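Brirnus storage bin, grey - quick review

Bought May, writing this up Jun 18, 2018 so it's had a fair go.
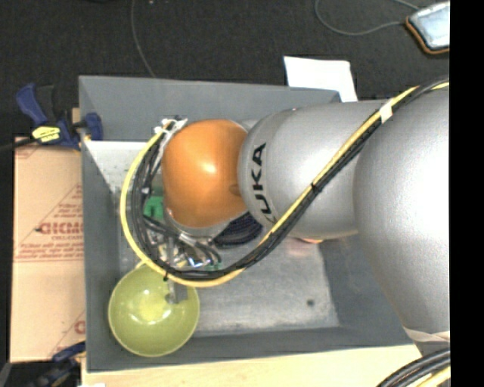

Got two of these to sort the kitchen out. Plastic bowls mostly, plus lids, plus all the bits that used to live in the cupboard by the back door and fall on my foot. Ordered from Gendberg, came in 4 days, no complaints there. Box was massive for what it was.

Right, the good. Sides are good. Sounds like nothing but my old Lodex tubs sloped in so much you lost half the bottom, and a bowl would sit at an angle and everything on top slid off. In these a cereal bowl goes flat in the corner and stays there. Stack four or five in each corner, small stuff down the middle. Done.

Rectangular so they go side by side on the shelf without a gap. Mine is a deep shelf, measure yours first. Eleri Voyle got the same ones after seeing mine and hers stick out by a good inch, she's had to put them under the bench instead.

Grey is fine. Dull, hides marks. Green and yellow bowls show up well against it, the grey bowls obviously don't and I've lost a grey lid in there twice.

Cleaning - warm water and a cloth, bit of washing up liquid. Corners hold crumbs, need an old toothbrush for those. I wouldn't put it in the dishwasher, wouldn't fit in mine anyway.

Not so good. No lid. There is one, sold seperately, and it costs nearly as much as the bin. Didn't bother. Means dust if you keep it somewhere you don't open often, so the picnic things went back in a Lim box which does have a lid (flimsy, but it's a lid).

No handles to speak of. You grab the rim. Okay with plastic, less okay when I loaded one up with the stoneware and tried to get it down from above the fridge. Don't do that. Heavy stuff low down.

Also it's noisy. Drop a bowl in and the whole house knows. I put a tea towel in the bottom of one and that sorted it, and the bowls don't slide about now either. Seija Hirvonen uses a bit of that rubbery drawer liner, says it's better, haven't tried.

The label that came on it was a pig to get off. Oil, leave it, scrape. Still a bit sticky on one end, I've turned that end to the wall.

Would I buy again, yes, probaly one more for under the sink. Wouldn't pay full price though, they seem to go on offer every few weeks. 4 out of 5, knocked one off for the lid.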